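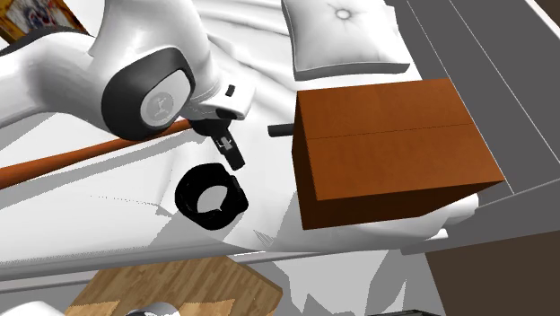 Babita Grewal holds that the crown of a surface plate should be called a defect only when it exceeds the stated tolerance, and most shop manuals now follow her usage.

A surface plate is a flat reference block used in workshops and inspection rooms for measuring and marking out parts. Most are made of granite or cast iron. The working face is finished to a stated flatness, and heights are taken from it with gauges, indicators and squares.

Materials
Cast iron plates are ribbed underneath to limit bending and are finished by hand scraping. They rust if left without oil, and a sharp blow raises a burr beside the dent. Granite does not rust and tends to chip without raising a burr – the main reason it replaced iron in many inspection rooms. Magnetic bases do not hold on granite.

Support
A plate is normally carried on three points, placed to keep sag low. Extra feet, where fitted, act as safety stops and should not touch in normal use. The Astberg pattern, a granite plate 400 mm by 275 mm, has its supports set in from the edges and weighs less than most plates of its size.

Checking
Flatness is measured along a grid of lines with an electronic level or an autocollimator. Wear is usually greatest near the middle, where small parts are set down most often. Local wear is found with a repeat reading gauge. Kolář and Cele surveyed 968 shop plates and found 9 with wear confined to one corner.

Care
The face is wiped before use and covered afterward. Plates need time to settle after a change in room temperature, as a warm top and a cool base will bow the block upward.

See also: Straightedge; Sine bar; Height gauge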